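Ticket 662: Bin-to-shelf cell, rule sheet and robot disagree
Posted 12/31/22 by Aniela Sadowski
4 min read

Status: open, in the sense that a window is open in winter.
Cell: Cerkstead, carpeted room
Rule sheet: Gavness handling rules, section 16
Reported by: Kaczorowski line support

Reported problem

The two-arm robot stops partway through moving shoe-shaped parts between the bin and the yellow shelf. It gives code 637, which our manual translates as "placement condition not met." The operator clears it, the robot carries on, and a few parts later it stops again. Support asked whether the arms needed recalibrating. Everybody always asks that. I recalibrated them in November and the arms were fine, so I started with the paperwork.

Section 16 says parts must be "presented at a consistent height, in a consistent orientation, in an approved container." Three conditions, and we had been signing off on all of them without agreeing what any of them meant. Our bin is a translucent white one sitting on a cardboard box, with more cardboard inside to bring the parts up. I have nothing against cardboard. I do have something against cardboard as a datum.

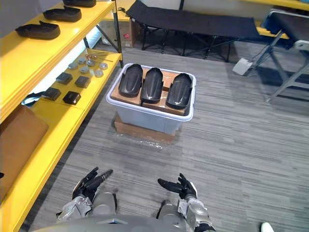
Step 1. Presentation height

The rule sheet gives one number for the height of the pick surface and doesn't say whether to measure from the carpet, the base or the rim. Kaczorowski measured from the carpet. I measured from the rim. We were both very sure of ourselves for most of a morning.

Fix applied: measure from the floor to the surface the part rests on, with the packing in place. Write the number on the bin. If anyone changes the packing, measure again and write the new number. Old numbers get crossed out, not left there as a choice.

Result: 637 came back on the next run, though less often. Not closed.

Step 2. Orientation

The robot's recipe has a field called "toe direction." The rule sheet has a field called "heading." One is set relative to the bin and the other relative to the shelf. I would like to meet whoever decided that, and give them a long, friendly talk.

The parts in the bin can lie with the toes toward the back of the room and still be a little crooked. Three parts side by side will lean whichever way the packing lets them. The old rule said "aligned," with no tolerance. A rule with no tolerance gets followed by people who squint.

Fix applied: heading is now set relative to the shelf edge in both documents. Tolerance is written down. The hand has to bring the part clear of the rim before the wrist turns, and the person watching has to be able to see that it did. 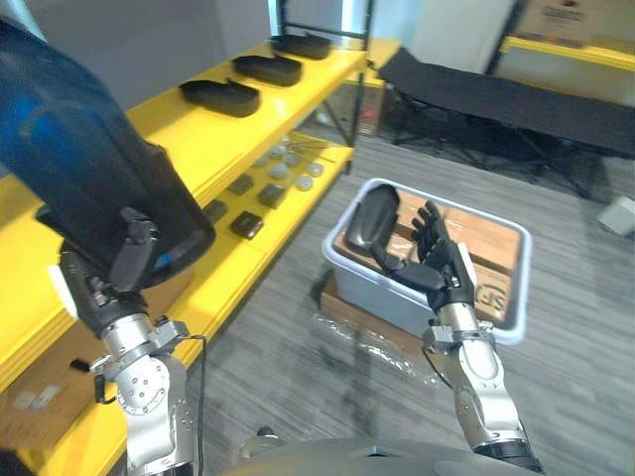
Right hand with a sole held upright over the bin; left hand has the blue object.

Note on two-handed work: the rule sheet says nothing at all on whether both hands may be loaded at once. The Skidodholm site forbids it. Cerkstead has always allowed it. I've written it in as allowed, provided the hands are on separate tasks and the arms don't cross. Skidodholm has replied with one word, and it was "noted."

Step 3. Shelf zones

The top shelf is for the large black parts. The small dark blocks and the round discs stay on the shelf below. That arrangement lived in people's heads until last month, and so did the rule that hands approach the top shelf from the front with the fingers open.

Both are written down now. I also added a line on standing distance, after rereading the old one, which said "stand back." It now gives a distance from the robot's base to your toes, and applies whether or not you are only there for a second to fix something. 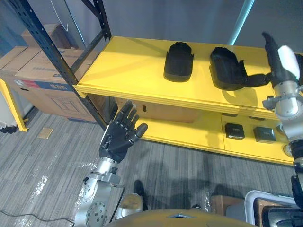

Top shelf, left hand open. Check floor clearance before resuming.

Step 4. Retest

Ran 61 placements with the revised sheet. Code 637 came up twice, both times with the packing in the bin shifted and the written height wrong. That is the rule doing its job, so I'm counting it in our favor.

Still open

- Plastic wrap on the carpet near the bin. Section 16 is silent on litter. Section 4 isn't, so pick it up.
- "Approved container" still has no list of approved containers. Asked Gavness for one. Waiting.
- Kaczorowski wants the tolerance looser. No.

Leaving this with second line until the container list turns up.

Related tickets
Cell restarts after operator clears the stop code
Which edge of the shelf is the front?
Two loaded hands: Skidodholm exception request
Rule sheet printed double-sided, back page missing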